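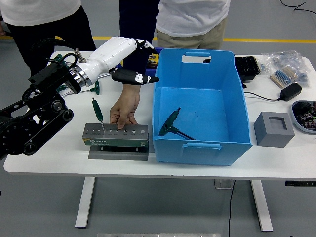
Visit to the Warkora Tool Room
5/24/22 – by Ieva Tamošiūnaitė

Members of the Flusico workplace group were received at Warkora for a tour of the tool room and adjoining stores. The building covers 4000 square feet and serves 48 staff.

Our host, Genji Honda, began with the benches. Small hand tools are kept close to the work: screwdrivers stand upright in a steel holder whose holes run from small to large, with sizes marked along the front edge. T-handle hex keys go in plastic bins – light blue for tools in use. The full register lists 423 items and was last revised in April.

Visitors asked about returns at the end of a shift. Each bench is checked against a printed card, and missing tools are entered in the log before the room is locked.

The group thanks Warkora for its welcome. A visit to Jutwood is being arranged, with 17 places available.

Comments

Morin member: Is the bench card available to other sites?

R.T.: We use bins as well. The labels wear off quickly.

Contact the Flusico office | © Flusico 2022 | Back to top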